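Getting a musty smell out of a flat woven fabric top

Clementina Correia
Posted in Home & Furnishings, 290 views

Hello everyone, I hope somebody kind can help me with this one. I have a big, flat, fabric-covered piece that came out of my aunt's house in Cidton when she moved to a smaller place. The cover is a plain grey weave, a bit greenish in some lights, and it's fixed all the way round underneath, so there's no taking it off and putting it through the machine (believe me, I've been on my hands and knees with a torch looking for a zip). It has spent a whole winter in a spare room with the door shut, and now it smells like an old tent.

I've cleared it off, apart from a striped cloth at the right corner, and pushed it up near the wall where it gets a bit of air from the window.
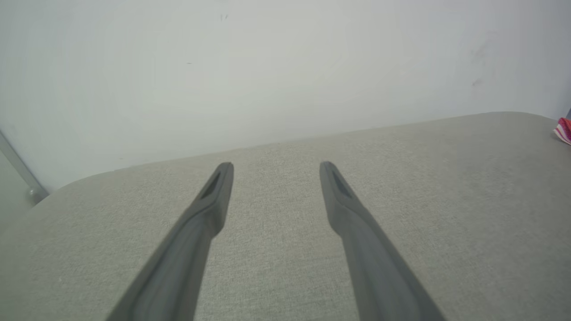 So far I've hoovered it twice and left a bowl of bicarb beside it overnight, and I can't say either made much difference. I'm nervous about wetting it, as I did that to a footstool once and ended up with a tide mark like a map of Norway. Is there a gentle way of doing this? I'd love to have it fresh by October, when my sister comes to stay.

Adi Simanjuntak
Bicarb in a bowl won't do a lot, I'm afraid — it needs to go on the cloth itself. Sieve a thin layer all over, work it in lightly with a soft dry brush, going with the weave, and leave it until the next day. Then hoover slowly with the upholstery nozzle, in both directions. I had to do ours three times before the smell went, so don't lose heart after the first go!

If you do end up using water, wring the cloth out until it feels barely damp and do the whole top in one go, right out to the seams. Your tide mark almost certainly came from stopping halfway across. Try a hidden bit underneath first, and keep a fan going afterwards. And do pull it a hand's width off the wall while it dries, so the air can get round the back.

Lellamell
what Adi said. also check the underside, ours at Trundum was fine on top and the padding was the problem. never did get it out, sold it in the end

Clementina Correia
Thank you both so much! Bicarb is on as I type, and I'll have a good sniff underneath tomorrow morning.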